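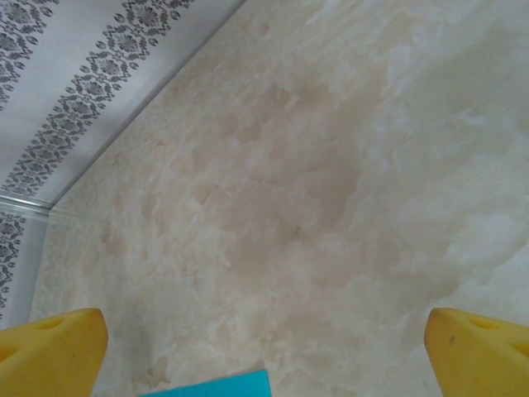

Courses > Interior Finishes > Session notes > Counters and walls

Posted 1/26/25 by Fletcher Hapeta

Pattern scale is the thing people get wrong most in this course, and I include myself, so we're spending the whole session on it. When I say scale I mean how big the marks are and how far your eye has to travel before it finds the same mark again. Cloudy marbling like the beige surface in the photo has huge marks with soft edges (that darker tan patch in the middle just melts off into cream), and the gray damask on the wall panel is the opposite, tight little flowers and leaves that repeat and repeat. Put two patterns of the same scale next to each other and they fight. Put a big drifty one against a small crisp one and you've got a chance!

A few words first, so we all mean the same thing in the exercise.

Ground: the color behind the pattern. On the panel it's white. On a marbled surface it can be hard to say, and I want you to have a go anyway. Squint. I usually end up saying cream, and somebody always argues with me.

Motif: one unit of the pattern, a flower head, a leaf, a teardrop. Cloudy marbling doesn't really have one, so describe the way it moves instead. Does it drift, streak, pool?

Repeat: the distance from one motif to the same motif again. Measure it on your own samples with a ruler, please, don't guess it from a catalog page.

Rest: the plain bit. I got this word from Fletcher Tomoana, who taught the course before me (yes, two Fletchers, the sign-up sheets were a mess), and I've never found a better one. The wide white stripe between the two floral bands is rest. Cover it with your thumb and see how much busier that wall gets.

Undertone: whether a color leans warm or cool. Beige marbling with tan in it leans warm. Gray can go either way, and a white with a little lavender in it leans cool. Warm counter against cool wall is a perfectly good plan, but you need something to carry across. Look at the right side of the marbled surface, where it goes milky with those pale gray-white wisps. I'd pick up the wall gray from there and use it again somewhere small, maybe a towel or a drawer pull.

Now the seam. Where a horizontal surface meets a wall you get a line whether you want one or not, so choose its color on purpose. A pale gray line more or less disappears next to a white panel. Go dark and you've drawn a stripe across the room. I once did this in chocolate brown in my own kitchen and lived with it for 52 weeks before I gave in and scraped it out. My sister still brings it up.

Exercise (pairs, bring it back next session)

Take one sheet from the Ruddock sample box and one from the Belinix box. Ruddock is mostly stone looks, Belinix is mostly wall patterns. If you want the soft beige, ask for Ruddock 919, and there's a nice quiet gray at Belinix 158. Lay one flat and stand the other up behind it, then look at them from above, from the doorway, and sitting down. Patterns change a lot at a steep angle. Write down ground, motif, repeat, rest and undertone for each sheet, then pick a seam color and tell me why.

Do it once in daylight and once under your ordinary kitchen bulb. I mean it about the bulb, warm light pushes beige toward yellow and you'll want to know before you've bought anything.

Reading is the Zestetti booklet, the chapter on borders and bands. Skip the bit on ceilings, we'll get to that in September with the other group. And please put the sheets back in the right box!

4 comments | 11 shares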